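Laundry folding project – how many demos before you train?
Nekora Robotics Club board > Student projects

pluvwood_kit
Second year here, doing the cloth project with the hand-held gripper. I've been picking clothes up off the bed all evening and I'm up to 88 demos. Is that enough for a first go, or am I kidding myself?
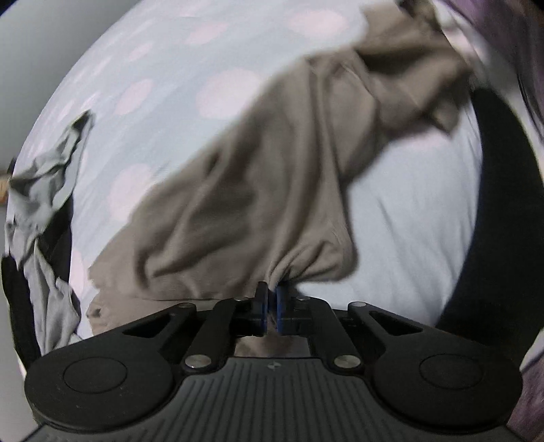 Juhl
Nowhere near, sorry! We trained on 1000 last June and it still grabbed two layers at once half the time. Go for 4000 if you've got the patience.

civuler_beth
4000 is daft for a student project. Train on what you've got tonight, see where it goes wrong, then record more of that bit. I learnt loads from a rubbish first model.

Juhl
You learnt that it was rubbish, Beth. Fabric's different every single time, you can't skimp on it.

pluvwood_kit
Hmm. Shota Takagi in my group reckons the grip matters more than the count – pinch one fold, lift slowly, never grab a great handful. I've been a bit sloppy on that (it gets boring, okay?).

civuler_beth
Shota's right. I'd bin the sloppy ones, even if it leaves you with fewer.

Juhl
Agreed on that much. Keep 20 back for testing as well, we forgot and had to record again.

pluvwood_kit
Right, 20 set aside, training the rest overnight. Will post the results, good or bad!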